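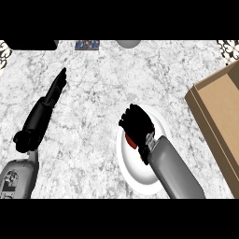
Ostrowski Hall Robotics Club | Simulation Team | Gear and Software Reviews

Review: Lekum Kitchen Pack for two-arm simulation

Our team used the Lekum Kitchen Pack for most of the spring semester, starting in January. It is a set of simulated kitchens with a two-arm robot model, a task editor and a recorder. The student license cost us 28 dollars per seat. We needed it for the club's tabletop challenge, where each group has to get a simulated robot to move household items between a plate and a box on a counter.

Installation

The download is large and the installer does not resume if the connection drops. Two of us had to start over. After that it ran on the lab desktops without changes. On laptops we had to turn off reflections and lower the shadow quality before the arms stopped lagging behind the controls. The manual covers this, but in an appendix.

The kitchens

The counters are the best part of the pack. The marble one has soft gray veining and speckles, and it gave our vision group more trouble than the plain surfaces did. We consider that useful. The back of the counter can be dressed with extra items, and the black-and-white scroll pattern past the corners is busy enough to confuse a weak detector. You can swap surfaces from a menu, but there is no way to import your own texture on the student license.

The robot

The arms have gray housings and black hands with separate finger segments. Finger control is good once you learn it. Closing the whole hand is one command, and each finger can also be set by itself. Most new members used the single command for the first two weeks and did fine.

The main weakness is visibility. From the overhead view, a closed hand hides most of a small object. With the red item at the plate, you get a sliver of red beside the fingers and have to judge the rest. A forearm can also cover part of the plate. A second camera is supported, and we recommend setting it up on the first day. We put it off and lost a couple of practice sessions to bad grasps we could not see.

Contact between fingers and smooth objects is a little too sticky at the default setting. Lower the friction before you trust any success rate.

Recording and scoring

We logged 847 attempts over the semester. The recorder saves each one with joint positions and video. It stops at 1000 attempts per project, so plan to split your work if you have a bigger group. The scoring tool checks whether the object ends up inside the target area and nothing else. One group scored well while knocking the plate halfway across the counter every time. We wrote our own check for that.

There is no built-in way to report a failed attempt. We kept a Jira board and pasted in the attempt numbers by hand.

Compared with Irno

Last year we used Irno, which is free. Irno loads faster and its scoring is stricter, but its hands are simple two-finger grippers and its only table is a flat gray one. For a beginner workshop we would still pick Irno. For a full semester with finger control, Lekum is worth the fee.

Rating: 4 out of 5

The club has seats left on the current license. Members who want one can sign up on the sheet by the lab door.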